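How to put together a memory box for someone you've lost
16 January 2013
By Primo Carbone

When my nan died I came home with a carrier bag of her bits and pieces and shoved it in the wardrobe, where it stayed until March of the following year. I couldn't look at it. Then my friend Gianni Colombo, who'd lost his dad, showed me the box he'd made and I went home and started mine that same evening!

Get the box first. A shoebox is fine to begin with, but go for something with a proper lid if you can. Mine came from a market stall in Jirkbridge and cost less than a takeaway. Line it with acid-free tissue (ordinary tissue can yellow old photos) and keep a few spare sheets for wrapping.

Next, tip everything out on the table and just look at it. Don't sort yet. Have a cup of tea, have a cry, ring your sister. I had some 140 photos, a pile of birthday cards, her bus pass and a recipe for plum cake written on the back of an envelope, and it took me 2 evenings to get through the lot.

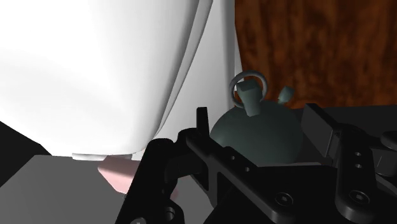 White and pink, on a grey tabletop.

Now pick. I started with the things that made me hear her voice, so the bus pass went in and most of the holiday snaps went back in the bag. If you're stuck on something, put it to one side and try again next week. Please don't throw anything out at this stage. My cousin binned a scarf and still talks about it.

Labels come next, and they matter more than you'd think. Use pencil on the backs of photos, pressing very lightly, or write on a slip of paper and tuck it in alongside. Names, the place, the year if you know it. I've got a lovely one of Nan outside the old Fabbri bakery in Dindden with a woman none of us can name, and everybody who might have known has gone now.

Then write a letter. It doesn't have to be good. I just told her what the family had been up to and how the plum cake came out (flat, twice). Fold it up and lay it on top.

Keep the box somewhere dry and easy to reach, so not the loft. Mine lives under the bed and comes out on her birthday, and my little girl usually adds a drawing.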